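Wolde Under-Counter Water Filter
Installation and Use
Section 4: Mounting, Connection and First Flush

Complete Section 3 (Checking the Supply Valve) before starting this section. The cold water supply must be off and the kitchen faucet open.

4.1 Parts used in this section

Mounting bracket with template
Filter head
Filter cartridge, sealed
Feed adapter with shutoff lever
Blue tubing (feed)
White tubing (outlet)
Dispensing faucet with base plate, rubber washer and locknut
Tubing clips
Cartridge date label

The tubing is supplied in one coil per color. Do not cut either coil until told to do so in 4.4. Keep the cartridge in its wrapper until 4.5.

4.2 Choosing the cabinet position

The filter hangs vertically from the bracket, cartridge down. It may be mounted on the left or right side wall of the sink cabinet or on the back wall. It must not be mounted on the cabinet door, on a drawer box, or on its side.

1. Hold the template against the chosen wall with the arrow pointing up.
2. Check that there is at least 6 inches of open space below the bottom line of the template. The cartridge drops straight down when it is removed.
3. Check that the position is clear of the drain trap, the dishwasher hose and any electrical outlet.
4. Open and close the cabinet door with the template in place.
5. Mark the screw holes through the template.

CAUTION: Look behind the wall before drilling. Side walls shared with a dishwasher or range may be thin, and a long screw can reach the appliance. Use only the screws in the bag marked B.

Note: In a cabinet with a pull-out trash bin, mount the bracket on the wall opposite the bin slides.

4.3 Fitting the dispensing faucet

The faucet can be installed in an unused sink hole (sprayer or soap dispenser position) or in a new hole in the countertop. The countertop method applies to wood and laminate tops. Stone, tile, concrete and solid-surface tops should be drilled by the fabricator or by a person equipped for that material. Nernance does not supply a bit for them.

The spout swings freely. Place the faucet so that a kettle or a bowl can be held under the spout and lifted away without touching the wall behind.
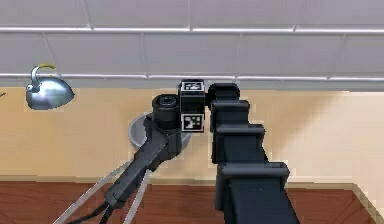 Wolde Installation and Use, Rev. C Page 9

To install in an existing hole:

1. Remove the hole cover or old fitting. Clean the area and let it dry.
2. Place the base plate over the hole, flat side down.
3. Feed the faucet stem through the plate and the hole.
4. From below, slide the rubber washer and then the locknut onto the stem.
5. Turn the faucet so the lever faces the user. Tighten the locknut by hand.
6. Finish with a quarter turn of the wrench. Stop if the base plate begins to shift.

To install in a new hole:

1. Find the centerline of the hole from above, then check it from below. Cabinet rails, sink clips and corner blocks are easy to miss.
2. Cover the area with masking tape and mark the center on the tape.
3. Drill a pilot hole straight down.
4. Drill the full hole from above at low speed using a sharp bit. Back off often.
5. On wood tops, coat the cut edge with the supplied sealer and allow it to cure for the time printed on the tube.
6. Continue from step 2 of the existing-hole procedure.

Note: The locknut is plastic. If it turns without tightening, the thread has been crossed. Remove it and start again. Replacement nuts are in the small parts kit.

4.4 Connecting the tubing

All tube connections on the Wolde are push-fit. The tube passes through a gray collar, a grip ring and an O-ring, and must bottom out behind all of them. A tube that has gone only as far as the grip ring will feel secure when tugged and will leak under pressure.

1. Thread the feed adapter onto the cold supply valve. Check that the rubber seal is seated in the adapter.
2. Reconnect the kitchen faucet hose to the top of the adapter.
3. Turn the shutoff lever crosswise to the adapter. This is the closed position.
4. Hold the blue coil between the adapter and the port marked IN on the filter head. Allow enough slack for the head to be lifted off the bracket.
5. Cut the tubing square with the cutter. Do not use scissors or side cutters.
6. Mark each end of the tube at the depth shown on the template.
7. Push each end into its fitting until the mark reaches the collar.
8. Repeat steps 4 through 7 with the white tubing, from the port marked OUT to the faucet stem.
9. Pull gently on every connection.

CAUTION: Do not use thread tape on push-fit connections or on the adapter seal. Tape belongs only on tapered pipe threads, and there are none in this kit.

To release a tube, close the supply, open the dispensing faucet, press the collar squarely against the fitting and pull the tube out. Cut off the scored end before using the tube again.

Supplement to 4.4: Feed adapters with black levers

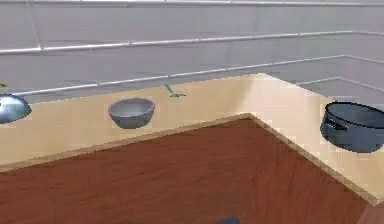 WULTOSLEY, 4/13/25. Feed adapters supplied with a black shutoff lever have the lever stop on the opposite side from those supplied with a blue lever. The closed position is the same on both: lever crosswise. Only the direction of turn differs. Installers should read the lever position and disregard any direction arrow printed on bags packed before this supplement. The adapter body, seal and thread are unchanged and either type may be used as a replacement for the other. This supplement replaces the sheet issued in February. Questions on adapter types go to Peninah Nyamweya, Technical Documentation, at the Prurncombe address on the back cover.

4.5 Installing the cartridge

1. Wash your hands. Remove the wrapper and the cap from the cartridge.
2. Wet the two O-rings on the cartridge neck with clean water. Do not use grease, cooking oil or dish soap.
3. Line up the bar on the cartridge with the open mark on the filter head.
4. Push up and turn to the right until the bar meets the closed mark. The last part of the turn is stiff.
5. Write the installation date on the label and stick it to the cartridge, facing the door.

If the cartridge will not reach the closed mark, remove it and check that both O-rings are in their grooves. Never use a strap wrench on the cartridge.

4.6 Longer tubing runs

A longer run is needed when the dispensing faucet is placed away from the sink, such as at a coffee station or beside a refrigerator. Use one unbroken length of white tubing. Joining two lengths inside a closed cabinet is not approved.

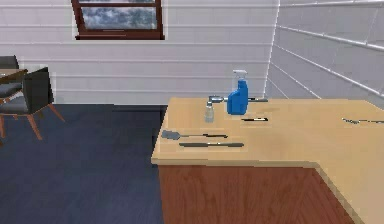 Tubing on a longer run must pass through the cabinets at the back, above the level of stored items, and must be clipped at every cabinet wall. Drill the pass-through holes slightly oversize and sand the edges. Keep bends wide; tubing that has been kinked and straightened must be replaced. Straight runs seldom cause trouble, but a corner needs to be planned. On an L-shaped counter like this one, locate the vertical seam in the front panel where the two arms meet, and measure to it from the sink and again from the new faucet position. Then open the cabinets on both sides and find out what is behind the corner. A blind corner may have to be reached from the neighboring cabinet, and a rotating shelf unit must be taken out before the tubing is routed. Add the depth of the corner to the total before cutting.

Note: Flow at the faucet drops as the run gets longer. This is normal and does not shorten cartridge life.

4.7 First flush and leak check

1. Close the dispensing faucet and the kitchen faucet.
2. Open the cold supply valve slowly.
3. Turn the shutoff lever in line with the adapter.
4. Dry every fitting with a paper towel, then press a fresh towel against each one. Any damp spot means the tube is not fully seated. Close the supply and return to 4.4.
5. Open the dispensing faucet. Expect sputtering and gray water at first. The gray color is fine carbon from the cartridge.
6. Let the water run until it is clear and steady, then close the faucet.
7. Leave the system under pressure overnight with a dry towel laid flat on the cabinet floor beneath the head. Check it in the morning.
8. Flush again before drinking.

Cloudy water that clears from the bottom of the glass upward contains trapped air. It may continue for several days after installation.

4.8 Cartridge life

Replace the cartridge after 300 gallons or six months, whichever comes first. Replace it sooner if flow falls off noticeably or if a taste returns. After a long absence, flush as in step 6 of 4.7.

CAUTION: The Wolde is for cold, potable water only. Do not connect it to a hot supply. If the cabinet may freeze, close the supply, remove the cartridge and drain both tubes.

Continue with Section 5: Replacing the Cartridge.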